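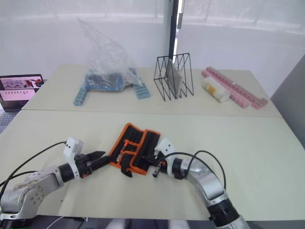 Bimanual Handling of Soft Tool Storage: Collecting Demonstrations for Imitation Learning

Student project report, Tranau Laboratory
Submitted by Kirsten Perron, June 2020

1. Purpose

The project set out to gather teleoperated examples of two arms working together on a fabric tool roll. Cloth items are poorly represented in the existing Ploneck collection, which consists mainly of rigid parts. The examples will be used to train a policy that unfolds the roll and lays it flat.

2. Method

Each episode began with the roll folded on the front table within reach of both grippers. Its shape was changed by hand between episodes. The black fabric and orange piping stand out well against the cream tabletop, and the edges could be followed by the operator without added markers. Items on the rear table were left in place during recording so that the policy would not depend on a clean background.

An episode was limited to 40 seconds. The operator marked it as complete or failed before the next one started.

3. Results

A total of 254 episodes were recorded, of which 223 were marked complete. The target set in December was 200. Most failures occurred when one gripper closed on two layers of fabric - a fault that the operator often noticed only after lifting.

4. Remaining work

Failed episodes have been kept in a separate folder and are not yet labeled by cause. Training on the Stulberg workstation will begin once the time stamps of the two arms have been checked against each other.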